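Gripper sets the CPU down crooked, wrist camera can't see the socket at the end

Posted in Robotics > Class and club projects

Ayman Khasawneh
3rd August

Hi all, long post, sorry in advance. I'm in a summer robotics class and my team's project is called Tarnden. The idea is simple to say and a pain to do: the arm should be able to open up an old desktop, find its way around inside and put a processor in the socket. We drive it by hand with a leader arm for now and record everything, and later we want it to do at least the approach part by itself. There are three of us on the team and I got the gripper because I was out the day we picked jobs.

The arm is fine. It's a secondhand Dravard that belongs to the school and it repeats well enough for this, I've checked it with a dial gauge and the wobble is tiny compared to what I'm seeing. The gripper is a Flosport two-finger kit that opens to 24 mm the way we have it set, and the camera sits on the wrist looking past the fingers. Getting around in the case is going great, to be fair. Cables were the scary part and we've pretty much learned to stay away from them.

The trouble is the last little bit. I can carry the chip over the board, stop right by the socket and everything looks lined up. Then I start moving in and the fingers and the chip cover up exactly the thing I want to look at. So for the last half inch I'm going by memory. About half the time it comes down with one corner sitting up on the edge, and then if I let go it slides, and if I don't let go I'm dragging it over the contacts, which makes me feel ill every time. We've done 144 tries now and I wouldn't say I'm any better at it than I was two weeks ago.

Other things that might matter. The video lags by around 295 milliseconds on the school network, better on a direct cable. The chip tilts in the grip when I squeeze harder, like it wants to pivot around the two spots where the pads touch. And light inside the case is all over the place, bare metal goes white on one side of the view and the socket goes dark. 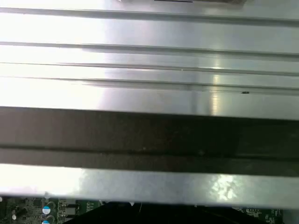
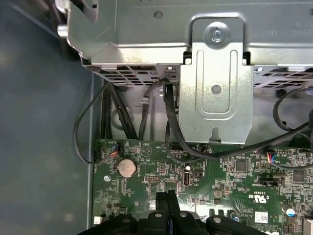
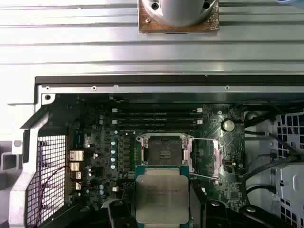
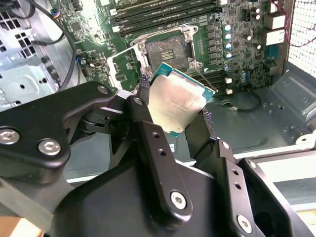
What I've tried so far: going slower (helps with nerves, not with aim), turning the wrist so the fingers come in from a different side of the socket (helps a bit, but then I get close to the memory slots), and pinching with less force (less tilt, more drops). My teammate wants to put a second camera on a stand over the case. I'm kind of against it, the teacher gives extra credit if it all works from the wrist view – but I'd take a working robot over extra credit if that's the only way.

So my questions are really: is there a trick to doing the last bit blind, and is there a better way to hold a flat square thing like this? It's a dead board, so nothing is at risk except my pride and some bent pins. We demo for the other class soon and I'd like to get it in at least once with people watching.

bench_and_bolt

Second camera. Everybody fights it and everybody ends up adding one. Ten bucks, clamp it on the side of the case, done.

Also turn the exposure down and stop letting it pick for itself. Shiny case metal will wreck auto exposure every time.

Kassab

I helped with a club build that put memory sticks and processors into boards, so I've been through most of this. I'd leave the camera question for later and fix the grip first, your tilt is a bigger deal than your blind spot.

Two fingers pinching a thin plate will always let it rotate around the line between the pads, and it gets worse if you've grabbed it anywhere near diagonal. Try to grab in the middle of two opposite sides. Don't do that while the chip is in the air, you'll never get it. Make a little nest out of foam or printed plastic, same size as the chip, screwed down next to the case where the arm can always find it. Pick from the nest every time with the same wrist angle. We went from a mess to boring in one afternoon doing only that!

Then cut a shallow step into the fingertips so the edge of the chip has something to sit against on top. Soft pads are nice for not scratching stuff but they squish, and the squish is where a lot of your tilt comes from. Keep the pad thin and let the step do the squaring up. Check how far the tips stick out below the chip too. If they reach lower than the chip does, they'll hit the socket frame before the chip gets home, and from the wrist view that looks exactly like "one corner is sitting up."

For the last bit, don't try to do it by eye. Find the right spot once, with a lot of patience and somebody looking in from the side with a flashlight. Save that pose. Save another one straight up from it, an inch or so. From then on your job is to get to the upper pose, and the arm does the straight line down on its own. If you bolt the case to the table (or at least put stops against it) this works better than you'd think. If the case moves, you need to find it again each time, and then I'd look at the corners of the socket frame from the upper pose, where you can still see them.

Stop a hair above the seat and open the fingers. Let it drop that last hair. Those sockets aren't meant to have the chip pushed in, the plate does the pressing when you close it. And if it lands crooked, close gently on it, lift straight up, go back to the nest. Never slide it. Check the notches on the chip match the socket before you start too, we lost a whole evening to a chip that was turned a quarter.

Your lag is annoying but it stops mattering once you're not steering the final drop by hand.

Ayman Khasawneh

Thank you, this is so much more than I hoped for. I went and measured and yes, the tips hang down past the chip, by quite a lot on one side. So I've probably been blaming my eyes for the fingers hitting the frame. Printing the nest tonight and new tips after that. I do pick it up off the table at whatever angle it happens to be lying, so that's on me too.

@bench_and_bolt locked the exposure, much nicer, thanks. Still holding out on the camera for now.

Kassab

Print the tips in something stiff, and do a few runs with a square of scrap plastic before you go near the pins again. What infill are you using?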